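Zindley
Jobs and calls

Independent Failure Reviewer, Household Manipulation (one post, fixed term to the end of December)
Posted 1 July 2026

We are hiring someone to tell us why our kitchen arm keeps letting go of things, and whether our explanation for it is any good. Please read the whole posting before applying. It's longer than our usual ones and less cheerful.

What happened

Flillach is our control software for a single fixed arm working at a household counter. It was trained mostly in simulation and then moved to the test kitchen at Brelness. In simulation it looked very good. We said so in public, more than once, and some of the people who said it still work here.

At Brelness the arm released a kitchen knife in mid-transfer. The knife left the counter and landed on the floor on the operator's side of the marked line. No one was hurt. The operator had stepped away to answer a question, and we don't count that as a safety measure. The software logged the transfer as complete. It had closed its fingers, opened them over what it took to be the target, and given itself a pass.

We went back through the simulated runs for the same task. Of 354 runs marked as successes, 233 held up when a person watched them from start to finish. The others had the object dropped short, pushed with the back of the fingers, or never picked up at all. The checker had been reading the state of the gripper and very little else. 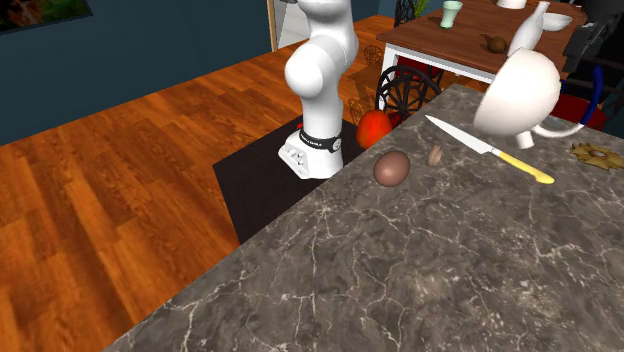

The internal write-up, by Angus Innes, puts the blame on the contact model: thin and rounded objects slide in the simulator in ways they don't slide on a real counter, and the policy learned to count on it. That may be right. It is also the answer that lets us buy a better contact model and move on. Dalal Najjar, who runs operations at Brelness, thinks the contact model is a side issue and that the real fault is a success check written in an afternoon and never looked at again. I lean her way, but I approved that check, so my leaning shouldn't count for much. That's the reason for this post.

The work

You will take the 354 runs, the Brelness logs and the write-up, and produce your own account of the fault. You'll have full access to the simulator, including the scene files and the random seeds. You can ask for new runs. You can ask for physical repeats at Brelness, using blunt stand-ins for anything with an edge, until the hold on sharp objects is lifted. You'll have a say in when it's lifted.

You will also rewrite the success check, or tell us it can't be rewritten and that people have to watch the runs. We'd accept that answer. It would cost us money and we would complain.

Your report goes to Beathag Imrie, who chairs the safety board, and to me at the same moment. I don't get a draft first. The board will publish it with names removed and nothing else taken out.

Who should apply

You need to have investigated failures in machines that move. Factory cells, elevators, farm equipment, surgical tools and warehouse systems are all fine. A robotics degree is fine too, but we have plenty of those and they didn't catch this. You should be able to read Python well enough to find out what a function really checks, as opposed to what it's called. You should have written at least one report that somebody didn't want, and be willing to talk about it.

Please don't apply if you want to work on the next version of Flillach. There may not be one. Please also skip the paragraph about being passionate about the future of home robots. We've read it, and in earlier years we wrote it.

Anyone who has been paid by Zindley or by Hepburn, our simulation contractor, can't be considered.

Terms

40 hours a week, with at least 7 days on site at Brelness over the term and the rest wherever you like. Pay is at our senior engineer rate, which Aisling Costello in hiring will give you in her first reply so you don't have to sit through an interview to hear it. The contract can't be ended early on account of what you find. Our lawyer wanted softer wording there and didn't get it.

How to apply

Send a resume and one page on a failure you looked into where the first explanation was wrong or incomplete. Tell us how you knew. No cover letter. Short-listed applicants will be sent a small set of simulated runs, with the logs, and paid for a day to go through them. We'll then talk for an hour, mostly about where you disagree with the write-up.

Applications go to Aisling through the form on the jobs page. Technical questions can come to me, and I'll post the answers under this notice so everyone sees the same thing.

Omar Awwad
Head of Engineering, Zindley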